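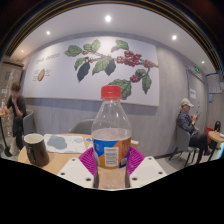
A plastic bottle with a red screw cap, in front of a wooden table.

Deposit Return Comes to the Stedgate Branches

The Stedgate Library Service will open beverage container return points at its Anamton and Nevau branches in October. The decision follows a review of waste collected from the public reading rooms and staff kitchens, in which drink containers made up 43 percent of the items sent for general disposal.

Each return point will accept plastic bottles and aluminum cans that carry the deposit mark. Glass will not be taken at either branch. Caps should be left on, and labels do not need to be removed. Containers must be empty and should not be crushed, as the mark has to be legible when they are counted.

Residents may return up to 83 containers per visit. Larger quantities should be taken to the Seppälä Road depot, where the hours are unchanged. Deposits will be paid as a printed voucher, valid for three months, or credited toward library charges at the front desk.

Princess Lumanlan, Head of Facilities, will oversee the service during its first seven months. "Many of our visitors already carry their bottles home or across town to claim the deposit," she said. "They asked us for a place to return them here, and we are pleased to provide one."

Current rules on food and drink remain in force. Covered drinks are permitted in the reading rooms but not in the local history collection or at the public computers.

Written comments on the arrangements may be left at either branch until the end of August.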